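Viltley is looking for 12 home cooks to test recipes for a book on dried beans and peas. Testing starts in November and runs until all the chapters are done.

## What you would do

- Cook two recipes a week in your own kitchen, exactly as written
- Weigh dry ingredients in grams before and after soaking
- Fill in a short form the same day, with cooking times and anything that was unclear
- Join a call with the editor, Essam Berrada, at the end of each chapter

## Who can apply

You need a stove, a digital scale and a fridge with room for a large covered bowl overnight. You don't need training. We want people who cook most nights and will tell us when a step doesn't work. Some recipes contain soy, wheat or sesame, so list any allergies when you apply.

## Pay

Testers get a flat fee per recipe and are paid back for groceries. Keep your receipts. You will also be named in the book unless you ask us to leave you out.

## How to apply

Write to Miłosz Zawadzka at the Viltley office. Tell us what you cooked last week, which beans you can buy near you, and what hours you are free for calls. We read every application and will reply either way.

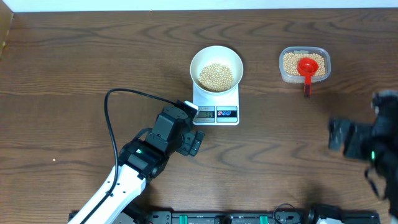
Soybeans on the scale.

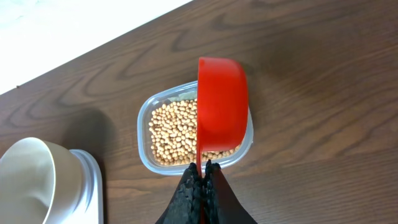 *Reading time: 1 minute*

Testers who finish the first chapter will be offered the second before we advertise again.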